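3. Performance-Based Certification in Secondary Schools

3.1 Setting and materials

The study was carried out in the upper secondary schools of the Dreltstead district, where office software is taught as an elective in the final two years. Students who complete the elective may sit a certification test in word processing, spreadsheets or presentations. The test is delivered by Timadmont, a browser-based testing platform that opens a simulated application window and asks the candidate to carry out a set of tasks in a given file. A task is scored on the state of the file when the candidate moves on. The steps used to reach that state are logged but do not enter the score.

Earlier work by Estrella, who designed the district's first task bank, treated each task as a single right-or-wrong item. This is still how Timadmont reports results to schools. For the present analysis we used the raw action logs, which record each menu selection, keyboard command, undo and change of focus with a time stamp. The logs were exported by the platform's operator after student names had been replaced with random codes. Students and parents were told in writing that coded logs might be used for research, and records were removed on request before export.

The final sample held 561 students from 12 schools. Each had sat the spreadsheet test for the first time. Repeat attempts were left out, as were sessions in which the connection dropped and the test had to be restarted. No student appears in the sample more than once.

3.2 Preparation conditions

Schools prepared their students in one of two ways. In the guided condition, teachers used the Fement workbook, which presents each software function in a fixed order with a short exercise after it. The exercises name the function to be used. In the open condition, teachers used Manalo, a set of project files in which the student is given a finished document and an unfinished one and must bring the second into line with the first. Manalo does not name functions. Hints can be opened, and each opened hint is recorded.

The choice between the two was made by the schools and was not random. We therefore treat differences between conditions as descriptive. Class time was held constant by the district timetable, which gives the elective one double period on Wednesday and one single period at the teacher's choice. Teachers in both conditions attended the same training session in January, covering the test format, the rules for supervising a session and the procedure for reporting a technical fault.

Both sets of materials cover the full published list of tested skills. They differ in how often each skill comes up. Fement gives every skill the same space. Manalo returns to cell references, sorting and conditional formatting in most of its projects and touches on others, such as data validation and print areas, only once.

3.3 Coding of the logs

A log of a full session can hold more than 2000 entries, many of which carry no information about how the student approached the task. Scrolling, window resizing and repeated clicks on the same control were merged or dropped. The remaining entries were grouped into episodes. An episode begins when the student first acts on the file or opens a menu and ends when the file is changed, when the change is undone or when the student leaves the task.

Episodes were then sorted into three classes. A direct episode goes from the task prompt to the needed control with no other control opened in between. A search episode includes at least one control that is not part of any correct solution. A repair episode begins with an undo or with a deletion of the student's own earlier work. Where an episode met the conditions for both search and repair, it was coded as repair.

Two coders worked separately on a shared subset of sessions before the main coding began. Disagreements were mostly about formula entry, where a student may type, delete and retype parts of a formula without leaving the cell. It was agreed that edits inside an open cell count as a single action. The shared subset was coded again under the revised rule, and the remaining sessions were divided between the coders.

3.4 The unit of a task

The coding scheme rests on a decision about what counts as one task, and this deserves comment. Certification tests tend to define tasks by the function being tested. The prompt "sort the table by date, newest first" is one task because sorting is one item on the skills list. From the student's side, the same prompt has several parts: locating the table, deciding whether the header row is included, choosing the column and choosing the order. A failure in any of them gives the same score of zero.

The same issue is met in other fields where performance is judged by an end state. Job analyses used in vocational education split household and workshop routines into steps, and the number of steps depends on the purpose of the analysis. Loading an appliance may be entered as one line in a work schedule and as a long series of reaches, grasps and checks in a study of motor skill. Neither count is more correct than the other, but a score based on the first cannot show where a learner had trouble with the second.
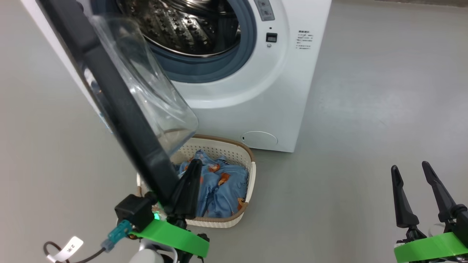
Figure 3. A front-loading washing machine with its door fully open.

For the spreadsheet test we settled on a middle level. Each prompt was divided into decisions, defined as points at which the software offers more than one option and at least one of them would leave the file in a wrong state. Points at which every option leads to the same result were not counted. A task in the published test therefore contains between one and several decisions, and the episodes described in Section 3.3 were linked to the decision they served.

The division was made from the task prompts alone, before any logs were opened. This was meant to keep the list of decisions from being shaped by the errors that students happened to make. In a few tasks the logs later showed routes that had not been foreseen, such as the use of a filter where the prompt called for a sort. These routes were added to the list as alternatives and were coded by the same rules.

3.5 Observed patterns

Students in the guided condition produced a larger share of direct episodes on tasks whose prompts used the name of the function. On tasks whose prompts described a result without naming a function, this difference was much smaller, and search episodes became the most common class in both conditions. Students in the open condition opened more controls overall but also left fewer tasks without making any change to the file.

Repair episodes were concentrated in a small group of decisions. The most frequent concerned the range selected before a function was applied. Students often chose the correct control with the wrong cells selected, saw the result and undid it. Under the platform's scoring rule, a student who repairs the error receives full credit, and a student who does not notice it receives none. The two start from the same mistake. A report that gives only the score leaves a teacher unable to tell whether the first student has a stable grasp of range selection or is relying on visible feedback.

Time on task was a weak guide to the class of episode. Some direct episodes were slow, with a long pause between the prompt and the first action, and some search episodes were quick. Long pauses were more common at the start of the test than in the middle, which may reflect time spent getting used to the layout of the test window. We did not attempt to separate reading time from planning time, as the logs contain no measure that would support this.

Hint use in Manalo had no clear link with the share of direct episodes in the test. Hints were opened most often in the early projects. Several teachers reported that they asked students to open hints only after a set waiting period, while others left the matter to the student, and the logs do not show which rule was in force in a given class.

3.6 Limits of the data

The logs cover the test session only. Practice sessions in the guided condition took place on paper and in the ordinary application, so no comparable record exists. The simulated window also differs from the full application in that some right-click menus are shortened, and a student who is used to finding a command there may be pushed into a search episode by the test itself. We marked episodes that began with a right click so that they could be examined apart from the rest. Leaving them out did not change the order of the three classes in either condition.

The sample contains first attempts at one test in one district, and the elective is chosen by the students. Those with prior experience of spreadsheets outside school could not be identified from the coded records. Section 4 reports the decision-level results for each skill group and compares them with the pass rates issued to schools.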